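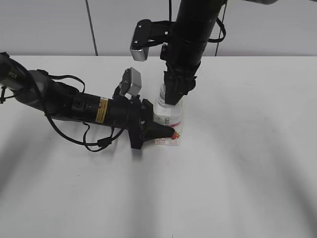

Comparing two grippers on a bottle task

This page covers how to compare two parallel grippers using a two-arm setup and a plastic bottle. One arm holds the bottle low from the side and the other takes the cap from above. We use it at Mandstead whenever new fingers arrive, and it takes most of a morning the first time through.

You will need two arms with wrist cameras, a plain table, a bottle with a screw cap, and a controller that can log finger position and motor current for both grippers. The steps were written for the Hulby controller, but any controller with a current limit per gripper will work.

Step 1: Mark the bottle position

Put the bottle where both arms can reach it without either elbow coming near full stretch. Mark the spot with a small piece of tape, then take the bottle away and check that the tape does not change how the base sits. If it does, draw the outline in pencil. Clear everything else off the table.

Step 2: Check the cables

Move each arm by hand through the whole approach. Watch the cables that run to the wrist. They need enough slack to reach the final pose, and they should not drag on the table or touch the bottle. The side arm is the one to watch, as its forearm runs low and level with the table. Clip up any loop that hangs below the gripper.

Step 3: Set the side grip

Bring the side arm in level, with the fingers pointing at the lower part of the bottle. Aim for the label area near the base. A grip higher up makes the bottle tip when the top gripper starts to turn. Leave enough room under the fingers that they do not scrape the table when they close.

Close slowly until the current starts to rise, then note the finger position. On our bottle the reading was 1371 encoder counts. Yours will be different. Save it as the contact position and set the grip to close 60 counts past it. Thin bottles buckle if you go much further. If the wall pops in, open up, replace the bottle and start the step again.

Step 4: Set the top grip

Bring the top arm down with its fingers open and stop when they surround the cap. When the gripper closes, the fingers should cover the cap and the neck, leaving the shoulder of the bottle in view. If the fingers land on the shoulder, raise the arm a little and save the new height.

Do not turn anything yet. Hold both grips and check that the bottle is still flat on the table. A gap under one side of the base means the top arm is pulling it over. Correct the top arm first and leave the side arm alone.

Step 5: Check both camera views

Look at each wrist camera in the viewer. The side camera should show the label and the fingers together. The top camera looks down and forward and should show the neck until the gripper closes over it. Shadows under the side arm can confuse edge detection, so fix the exposure by hand and keep the same value for every trial. Mhairi Baird runs ours a little dark, and it has been more reliable that way.

Step 6: Run the trials

Run 60 trials with the first gripper. In each one, both grippers close, the top gripper turns through a quarter turn, and both open again. Tighten the cap to the same torque before every trial. Record these for each:

Finger position at contact
Peak current while turning
Whether the bottle turned in the side grip
Whether the fingers slipped on the cap

Then swap the fingers on the top arm only, repeat Step 4, and run the same number again. Do not change the side arm between sets. If you swap both at once you cannot tell which gripper caused a slip.

Step 7: Read the results

Sort the slips into cap slips and label slips. Cap slips belong to the top gripper. Label slips usually mean the side grip is too weak, and if there are more than 2 in a set, go back to Step 3 and throw that set out.

With the Alarcón fingers we saw fewer cap slips but a higher peak current. The Wornport fingers ran cooler and needed a more exact height over the cap. Tianyou Ye has the log template and the script that plots both sets on one chart.

Last updated 4 June 2021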